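Equipment planning for hand-held gripper collection

Equipment planning for hand-held gripper collection is the part of a robotics project in which a team decides what to buy, in what quantity and in what order, before people start to record manipulation tasks with grippers carried in the hand. The term is used mostly by small laboratories and by firms that rent out equipment. It does not usually cover the computers on which a policy is trained later, as these belong to a separate budget.

Main cost items

The gripper body is normally the largest single item. Many teams print the body themselves and buy only the camera, the lens and the screws, while others order a finished unit. The planning sheet published by Lesus on 2019-10-28 divides the costs into 4 groups: bodies, cameras, soft parts and table objects. Storage and chargers were added to it in a later version.

Soft parts are consumed during the work. Ribbed finger pads lose their shape or tear at the base, and a pad of a different color or stiffness changes how the recordings look. For this reason the Lesus sheet advises ordering all pads for one project from one batch, with 5 spare pairs for each gripper.

Table objects

Objects are cheap one by one, but the total is easy to underestimate. A typical set mixes rigid things, such as a computer mouse or a small bottle, with bags and packets that bend when touched. Many of them can be bought in ordinary shops. 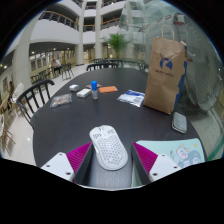
Computer mouse with a honeycomb shell, held between the fingers of a gripper; small objects and a paper bag on the table.

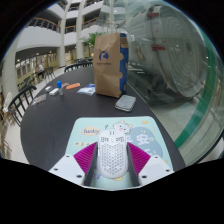

Choice of location

A location may be free of charge or may be rented by the day. Hustia, a rental firm, includes a table and chairs in its day price, but not insurance. Public interiors give more variety in the background than a laboratory does - they also need written permission, and this can take longer than the delivery of the equipment.

Example of a budget

The Akcombe project planned 3000 dollars for its first season and set aside 25 percent of this sum for replacements. The objects were bought in September, before the grippers were ordered, so that the opening width of the fingers could be checked against the widest object. Longo, a later project, used the same order of purchase but rented its grippers.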